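Is a "protective oil" worth buying for bare metal storage bins?

tenitz_shed
Posted 20 October 2025

I bought a few open metal bins secondhand for sorting hardware in the garage. The seller insists I need to coat the insides every March with a product called Nedelcu, which he also happens to sell, at 23 dollars a can. He says bare metal that looks scratched is "already failing." I have my doubts. Does anyone use this kind of stuff, and does it do anything plain old wiping doesn't?

Brement57
Member, 251 posts

I'd keep the 23 dollars. A scratch is a scratch. Rust is orange or brown, it feels rough, and it comes off on a white rag. If your rag comes up gray, that's dirt or metal dust and you can stop worrying.

People see cloudy marks on a metal floor and panic. Wear can look like this and the bin can still hold parts just fine:
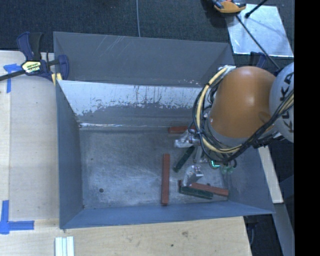

Scratches and whitish wear on the floor of a metal bin.

What I would check is the seams and corners, where water sits. Turn the bin over too - sellers never show you the underside. If the garage is damp, put the bins up on blocks and wipe them dry when you think of it. A thin wipe of ordinary light machine oil is plenty if you really want a coating, but then everything you store in there gets oily and picks up grit. I tried it on one of mine and went back to nothing.

clerkeo
New member

my uncle coated his and they lasted 13 years so it must work. get the big can

Brement57
Member, 251 posts

Did he have an uncoated one next to it for those 13 years? Mine are older than that and never saw a can of anything. I'd want to know what's in the product before I paid for it. Ask the seller for the data sheet and see how fast he changes the subject.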